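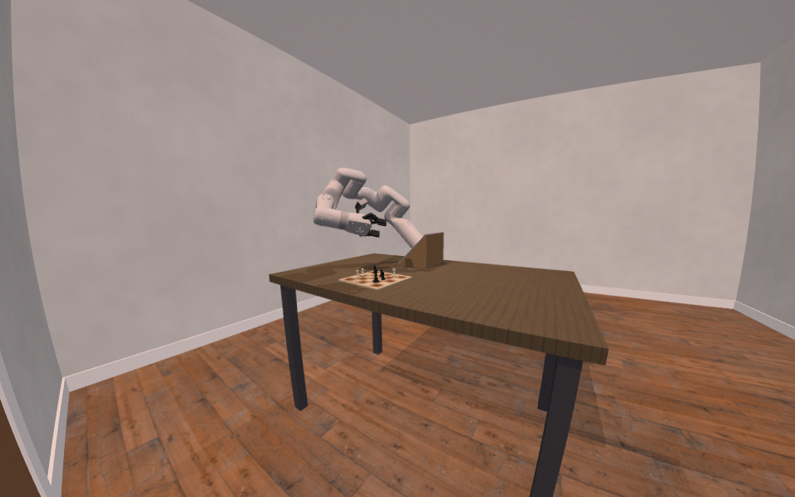
Geotermia de baixa profundidade: o que muda debaixo do chão

A energia geotérmica costuma ser associada a vulcões, géiseres e grandes centrais. A empresa Zurnura trabalha numa escala bem menor. Faz furos verticais junto a escolas, lares e pequenos edifícios de escritórios, instala tubos fechados lá dentro e liga tudo a uma bomba de calor. Falámos com a engenheira responsável pelos projetos da empresa, que passou setembro a acompanhar a perfuração no bairro de Ullumer e nos recebeu já com a obra na fase de enchimento dos furos.

A primeira pergunta foi a que ela ouve mais vezes: de onde vem o calor, se não há nada de vulcânico na zona.

“O subsolo tem uma temperatura quase constante ao longo do ano”, explica. “A poucos metros de profundidade já se nota pouco a diferença entre o verão e o inverno. No inverno vamos lá buscar calor, no verão podemos devolvê-lo. A bomba de calor faz o resto do trabalho e para isso gasta eletricidade. Não é energia de graça, e digo-o logo na primeira reunião.”

Em Ullumer foram feitos 12 furos para servir um conjunto de edifícios municipais. Os mais fundos chegam até 200 metros. A escolha do local demorou mais do que a perfuração. Havia uma conduta antiga que não constava das plantas e foi preciso deslocar a linha de furos para o lado do parque de estacionamento.

“Perdemos semanas com a conduta”, diz. “Ninguém sabia ao certo por onde passava. Abrimos valas de sondagem à mão até a encontrar e depois redesenhámos tudo. O empreiteiro não ficou contente e eu também não.”

A empresa de perfuração, a Plitbridge, trabalha sobretudo em captações de água. A passagem para a geotermia obrigou a mudar alguns hábitos. Num furo de água procura-se o aquífero. Num circuito fechado, o objetivo é atravessá-lo sem pôr em contacto camadas que estavam separadas.

É esse o ponto que mais preocupa os moradores, muitos dos quais têm poços nos quintais. A engenheira considera a preocupação legítima.

“Se o furo ficar mal selado, pode criar-se um caminho vertical entre uma camada superficial contaminada e uma camada mais funda, limpa. É o principal risco ambiental deste tipo de obra e não vale a pena disfarçá-lo. A argamassa tem de ser injetada de baixo para cima, sem interrupções. Quando há uma interrupção, o furo é verificado outra vez.”

Aconteceu num dos furos de Ullumer. A bomba de injeção parou a meio e a equipa teve de retirar material e recomeçar. O registo desse furo foi entregue à câmara com os restantes.

Perguntámos também pelo líquido que circula nos tubos. Neste caso é água com um anticongelante à base de glicol. Há sistemas que usam só água, mas precisam de furos mais compridos ou de um terreno mais quente, para que a temperatura nunca se aproxime do ponto de congelação.

“Uma fuga é pouco provável, porque os tubos são soldados e testados à pressão antes e depois de descerem”, afirma. “Mas o sistema tem sensores e, se a pressão cair, a circulação para. O volume que se poderia perder é limitado. Prefiro mostrar esse cálculo às pessoas do que dizer-lhes que não há risco.”

O ruído foi outro motivo de queixa. A máquina de perfuração trabalha com compressor e, nos primeiros dias, começou cedo de mais para quem mora em frente. O horário foi alterado depois de uma reunião com os moradores. As lamas retiradas dos furos seguiram em camiões para tratamento, e a rua esteve suja durante boa parte da obra.

“Devíamos ter posto o lava-rodas desde o início”, admite. “Foi instalado ao fim de uns dias. Numa próxima obra entra logo no caderno de encargos.”

Quanto aos custos, a engenheira é cautelosa. O investimento inicial é superior ao de uma caldeira a gás ou de uma bomba de calor que use o ar exterior, e a perfuração representa a maior parte da diferença. O retorno depende do preço da eletricidade, do estado do edifício e do número de horas de utilização. A Zurnura já recusou projetos em edifícios sem isolamento.

“Se o calor sai pelas janelas, a minha recomendação é tratar primeiro das janelas. Há clientes que não gostam de ouvir isto, sobretudo quando já têm o apoio aprovado para a bomba.”

O acompanhamento do terreno fica a cargo de um programa chamado Sowa, que regista a temperatura em vários pontos dos furos. A questão é saber se, ao fim de alguns anos, o subsolo arrefece mais do que consegue recuperar. Nos edifícios que só precisam de aquecimento isso pode acontecer. Em Ullumer, o arrefecimento no verão deve devolver uma parte do calor – quanto, só os registos o dirão.

“Os modelos dão-nos uma previsão para 22 anos”, diz. “É uma previsão, feita com um teste de resposta térmica num único furo. O terreno não é igual de uma ponta à outra. Na ponta norte apanhámos argila onde esperávamos areia, e a argila seca conduz pior o calor.”

Os dados vão ser publicados na página do município, segundo o acordo assinado com a câmara. A engenheira gostaria que outras obras fizessem o mesmo. Hoje, quem projeta um sistema destes a duas ruas de distância de outro pode nem saber que ele existe, e os dois acabam por disputar o mesmo calor.

“Falta um registo comum dos furos fechados. Para as captações de água há regras conhecidas, para isto cada município pede papéis diferentes”, afirma.

A ligação dos tubos à central técnica começa a 1 de outubro de 2022. Até lá, falta terminar o enchimento de dois furos e repor o pavimento do estacionamento.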